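Willen Demonstration Desk — Set-up Guide
Section 4: Running an open day session

This section is for the person who runs the desk when visitors come. It assumes that the arms are already fixed and the cables tested as in Section 3. For a school group, please read also the Clarkum visitor sheet before you start.

4.1 Before the doors open

1. Switch on the controller and wait 90 seconds. Do not touch the fingers during this time.
2. Mark the work area on the desk with light tape. Leave at least 200 mm between the tape and the front edge.
3. Place the objects inside the tape. We use bottles, a glass and a toy keyboard, but other light objects are possible. The heaviest one should not be over 580 g.
4. Put on the control glove and close the wrist strap. Spread your fingers, then make a fist, two times, slowly.
5. Start the program Farka on the laptop and choose "Visit". In this mode the arms move at reduced speed.

Note: If Farka shows message 116, the glove has lost its zero position. Open your hand flat, hold it still and press Reset.

4.2 With the visitors

6. Ask the group to stay behind the floor line. Small children stand in front, with an adult next to them.
7. Begin with a movement that everybody understands, for example opening and closing one hand. The keys of the toy keyboard come next. It makes a sound, and people who stand far away can also follow.
8. Lift a plastic bottle before you try the glass. The glass is more difficult, and a visitor who has seen the bottle will understand why you go slowly.

CAUTION: Never let a visitor reach over the tape while the arms have power. If somebody does, press the red stop button first and explain after.

Note: The head view and the wrist view can be shown on a second screen. Change between them with F6. The wrist view turns together with the hand, so it is often sideways — tell the group this at the beginning, or they will think the screen is wrong.

Head view first, then wrist view: 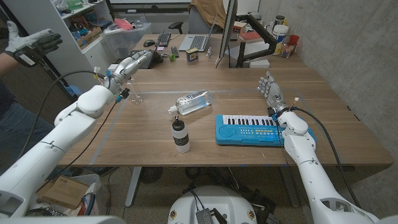
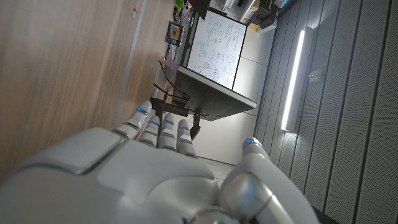

4.3 Questions and short breaks

9. Stop the arms between groups with "Rest", not with the main switch. The motors keep their position, and you can continue without a new zero.
10. Visitors may try the glove one at a time. The Steyn glove comes in two sizes; the small one is for hands under adult size. Wipe it inside after each person.
11. On a long day, let the arms rest for ten minutes every hour.

CAUTION: Do not hang bags or coats on the arms, also not when the power is off.

4.4 Closing

12. Take all objects off the desk, then choose "Park" in Farka and wait for the tone.
13. Switch off the controller and write the hours in the log. The log for the June open day is a separate page at the back of this guide.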